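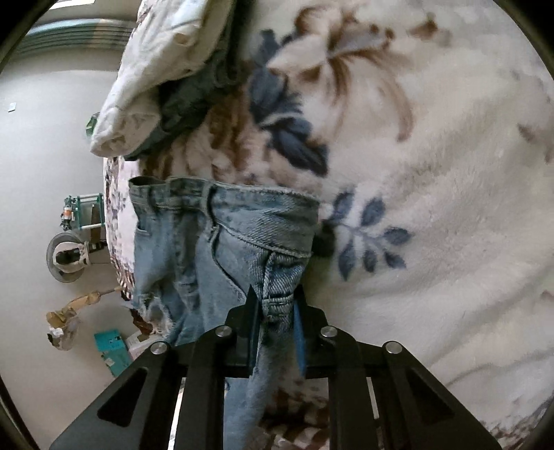
How to Fold Ripped Jeans on a Bed Without Making the Rips Worse

By Vega Marín
May 26, 2026

Somewhere in every home there is a person who paid extra for jeans with holes in them and would now like those holes to stay the size they were in the store. I am that person. I have put a big toe through a perfectly good knee while getting dressed, and I have made a small designer tear into a large personal one by yanking the leg out of a pile.

Folding distressed denim takes a little more care than folding the ordinary kind. You don't need a board or a clip-on gadget. You need a bed and two minutes.

Before you start

Empty the pockets. Close the button and the zipper, or the fly will flap open halfway through and pull the waistband crooked. If the jeans came off the line stiff as a door, give them a shake by the waistband. Never shake them by the legs. My brother-in-law Anselmo shook a pair by the legs once and they came back as shorts, more or less.

A bed is a fine place to fold, with one catch: a plush blanket grabs. Loose threads sink into the pile and stay there when you lift the leg. Smooth the blanket down first, and lift the jeans whenever you want to move them. If yours is really shaggy, spread a pillowcase under the torn parts.

Step 1. Find the waistband

Jeans in a heap have no obvious top. Feel for the belt loops, take the waistband at both side seams and lay it straight across the bed. Let the legs fall wherever they like for now. A soft, washed-out pair will slump into a sort of puddle, and you can ignore the puddle until the top is square.

Step 2. Flatten the front

Run your palm from the fly out to each pocket. Push the pocket bags down inside so they don't make lumps. Stay off the ripped patches and press beside them.

Step 3. Deal with the frayed ends

Raw hems and shredded patches are where the trouble starts. Pull one of those pale threads and it may bring its whole family. If you have to move a frayed hem, take hold of the solid denim a little way up and let the threads dangle. Trim a thread only if it's long enough to catch on a toe, and leave a stub. Scissors, please. Nerea Lorente, who taught me to sew and regrets it, could hear me biting a thread from the next room.

With a helper, this goes faster: one of you holds the top, the other straightens the bottom. Agree beforehand on who is pulling. The correct answer is neither.

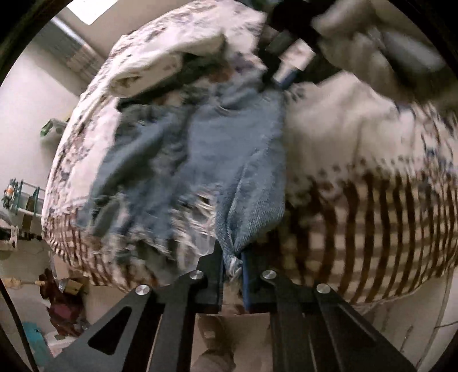
Step 4. Fold one leg over the other

Bring the left leg across onto the right so the back pockets end up on the outside. Line up the inseams and tuck the little point at the crotch back in, so you have a plain rectangle. Check that no threads are trapped in the crease.

Step 5. Fold up in thirds

Hem to just above the knee, then over again to the waistband. If a rip falls right on a fold line, shift the fold up or down a bit. A crease through a hole will lengthen it over time, and you'll be wearing a vent.

Step 6. Put them away

Stack them flat with the rips facing down and the heavy pairs at the bottom. Hanging by the belt loops also works, if you have the closet for it. I have a chair.

Related
How to Get Lint off a Fuzzy Blanket
Patching a Knee from the Inside
Stuffing a Duvet Cover Without Climbing into It
18 Things to Do with One Sock

We use cookies to remember your settings. By continuing to browse, you agree to our cookie policy. Accept | Manage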